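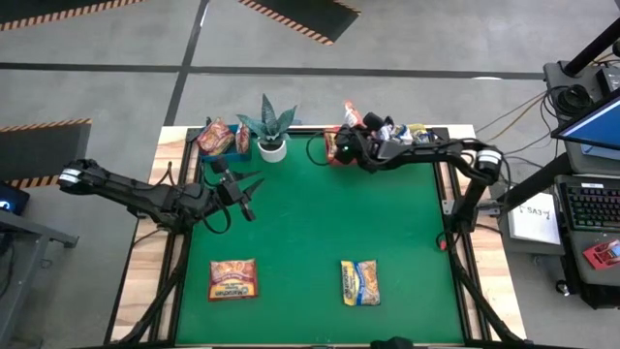 Two-Arm Sorting: Where the Bench Stands

24 Jul 2025 | Trandeddale Robotics Club newsletter
4 min read

The summer project is a pick-and-place task with grocery packages, run on the two-arm bench. The task is simple to state. Packages start flat on the green surface, and each one has to end up in the correct bin, blue or red, with both arms sharing the work. The club is preparing it for the Borness student meet in October, where the handling category allows any two-arm setup that fits on one table.

Layout

Both bins sit along the far edge, with the potted plant next to the blue one. The plant is an obstacle. The meet rules call for one fixed object that must not be touched, and long leaves that stick out in several directions are harder to plan around than a box. Touching a leaf costs the same as knocking over the pot, so the left arm now lifts before it turns toward the blue bin. This adds time to every pick on that side.

The lower half of the surface is the pick area. A typical start has one package on each side and a wide gap between them, such as the Maruchan noodles on the left and the smaller yellow, blue and white package on the right. Orientation is free. The noodle package may be upside down as the arms see it, and the software has to cope. The earlier version matched each package against a single upright view of its label and failed on most rotated ones. The current version stores views at several angles.

Arm assignment

Each arm takes the packages nearest to it. The trouble is the middle of the table, which both arms can reach. We tried three schemes in the spring and kept the plainest: one arm asks for the middle, the other stays out until the first has cleared it. The shared planner, which the team calls Gritus, handles the request and the release. It does not try to be clever about overlapping paths. Two students are working on a version that allows both arms in at once, but it will not be ready for October and should not be merged before then.

Results so far

The last full test was 100 picks, split over two evenings. Of these, 17 failed. Sorted by cause:

Slipped during lift: 9
Wrong bin: 7
Touched the plant: 1

The slips were nearly all on glossy wrappers gripped near a sealed end, where there is little inside to hold on to. Moving the grip point toward the center of the package helps, but a center grip on a wide noodle package needs the fingers almost fully open, and any small error in position then pushes the package along the table. The present compromise is to grip off center by a fixed amount. A set of softer finger pads is on order.

The wrong-bin errors have a different source. Several packages share red and yellow as main colors, and the sorter leaned too heavily on color. It now gives more weight to the printed picture and the lettering. The test has not been repeated since that change, so no new figure is given.

Cables

Cable loops near the wrists remain a nuisance. Leave enough slack for full wrist rotation, then check that the loop does not drag over the plant when the arm swings. Anyone who changes the routing should run the slow sweep at low speed before running a task, and write the change in the bench log. Please do not shorten a loop with tape at the joints.

Bench rules, repeated

Keep loose items off the green surface during a run. Stay outside the reach of both arms until they are parked. Return test packages to the storage box when finished, and do not eat them. Crushed ones go in the separate bag, as a dented package changes the grip results and must not be mixed back in.

Next steps

The full test will be repeated with the new sorter and the old pads, then again with the new pads, so that the two changes can be told apart. After that comes timing. Members with experience in the Brito simulator are asked to help with the lift-and-turn path on the left side, which is now the slowest part of the cycle. Sign up on the sheet by the lab door — mornings are the least crowded.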